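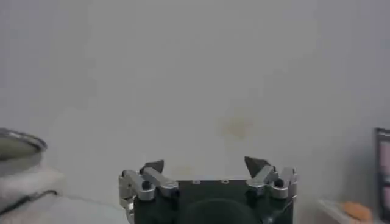
How long does it take to get a decent second serve when you pick up tennis as an adult? In my case it took from February until now, hitting two baskets a week, and I still lose it when the wind gets up.

I play at the Zinidcombe courts, on the club ladder. There are 40 names on it and I started the year at the bottom. My first serve has always been fine for my level. The second was a push. I'd tap it over and stand there while the other person stepped in and hit it past me.

In February I kept count of my double faults over a run of ladder matches and got to 138 in 20 matches. That was enough to make me book some lessons with Saskia Fairweather, who coaches at the club. She changed my grip the first day. I had been holding the racket like a frying pan, and she moved me over to continental and had me serve from the service line for most of an hour. I hit a lot of balls into the back fence.

The next change was the toss. Mine was going too far forward, fine for a flat serve and no good for spin. She had me toss it more over my head and swing up at it. It felt wrong for weeks. My shoulder was sore too, so I cut back to one basket for a while.

My last match was against a guy who hits everything flat and hard. I lost 6-4, 7-5, but I only had 7 double faults, and a few of my second serves kicked up high enough that he had to block them back. I was broken at 5-5 in the second set on a forehand I should have made, so I can't blame the serve for that one.

I also restrung with a softer string, at lower tension. I can't tell whether it helps the spin. My elbow feels better, so I'm leaving it in.

Next up is the return. I stand too close to the baseline against big servers and Saskia wants me back a couple of steps. We start on that after the club doubles.

August 2022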